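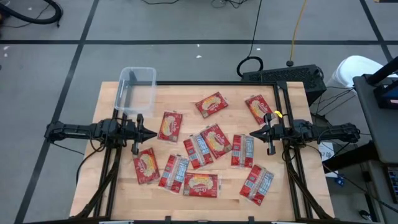 Summer project, week six
11 August 2023

We changed the task again. Until last week the two arms were stacking foam blocks, and they got good enough at it that Annapurna said we were no longer learning much. So now it's snack packets, and they go in the bin.

Packets are harder. A block has sides you can close a gripper on. A packet is flat, the wrapper is shiny, and if two of them overlap the fingers tend to catch both or push the top one away. Our first full day on it we logged 239 tries and I would rather not give the success rate. Most of the misses were the gripper coming down a little too high and closing on air.

Nabil spent two afternoons on the approach angle. The fingers now come in lower and tilted, and pinch one edge of the wrapper before closing all the way. It works better on packets lying by themselves. Overlapping ones are still a mess.

The other problem is which arm goes first. They face each other across the table, so anything near the middle can be reached by both. For now we split the table down the center and each arm stays on its own side. Ziad thinks this is lazy and wants them to hand packets over. He may be right, but we have the end-of-summer demo to get through first, and a handover is one more thing that can go wrong in front of parents.

Total count since June is 3,036 recorded runs, of which 1,037 are usable. The rest have a dropped camera feed or somebody's hand in the way – mostly mine.

Next on the list:
Recheck the left arm's zero position
Shorter cable ties
Ask Tala if we can keep the room past six

If anyone reading has a good trick for thin wrappers, leave a comment. We tried rubber tape on the fingertips and it peeled off in a day.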